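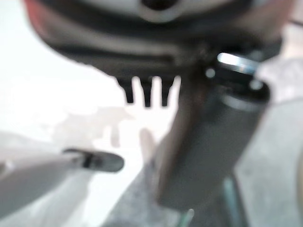
The back room at Leltora, July. Very white and very bright!

Hello again, and welcome to the winter tidying page. I'd been promising to sort out the back room ever since we moved in, and this July I ran out of excuses (it was too cold to garden and I'd finished my book). So I put the heater on, made a big pot of tea and got stuck in.

The plan was to empty the cupboards first and do the shelves afterwards. I lasted until morning tea before I had both on the go at once. Mum always said you should finish one cupboard before you open the next, and she was right, but I do love finding things! My favourite was a biscuit tin of buttons from the old house at Grønli, all colours, still with the little paper notes Britt-Marie tucked in to say which coat they came off. I sat down with that for far too long.

Signe came by after lunch and took the wool, which she'd been hinting at for years, and Teodor rang to ask whether his tent pegs had turned up. They had, in a cake tin. He'd bought himself a new set by then, of course, so if anybody is going camping, sing out.

As for the light, I've finally taken down the heavy curtains, and I should have done it ages ago. I was worried it would be too glary in the afternoons and it is a bit, until four o'clock or so, but I'd still pick a bright room over a gloomy one. Grey curtains went to the op shop along with 2 bags of linen and a fondue set that I'm fairly sure was a wedding present (sorry, Helge).

Still to do: the box of photos, the drawer that sticks, and the jar of odd keys, which I've now moved to three different spots without throwing a single one out. If you recognise the description of a small brass key on a green ribbon, please give me a ring before I try it in every lock in the house.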